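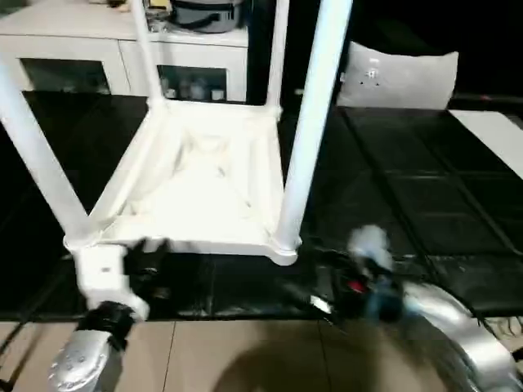 No. 18

Quick one tonight, I've got to be up early. Two weeks in with the Belarier kit and people keep asking if it's worth the money so let's get on with it.

The stool job first. White plastic, square seat, four legs, tipped over on its top on the tiles. Left gripper on one foot block, right one on the move. It's quick on the right side, quicker than I'd set it to be. Turned it down a notch after and liked it better.

Good bits. Setup took me one evening, and the Stumo software found both arms first go. The grippers feel solid. Manual is short and in proper English, mostly. Hiwot Ayele did the phone support when I got stuck on page 2 (wrong plug, my fault) and was very patient.

Less good. It's loud – the fan more than the motors. Cables too short for my front room. And you can't save a routine with a space in the name, it just eats it. Lost a whole afternoon's work to that. Antigoni Dimitriou has the older Seker set and says hers does the same, so dont expect a fix soon.

Price was 1031 with postage. I'd say fair at 1000, so there you go. The Qiu one is cheaper but you only get the one arm and I'd have been stuck holding the furniture myself.

Keeping it for now. Next up is folding chairs, if the hinge update comes out in November like they say. Will post the settings file when I've tidyed it up.

20/09/2021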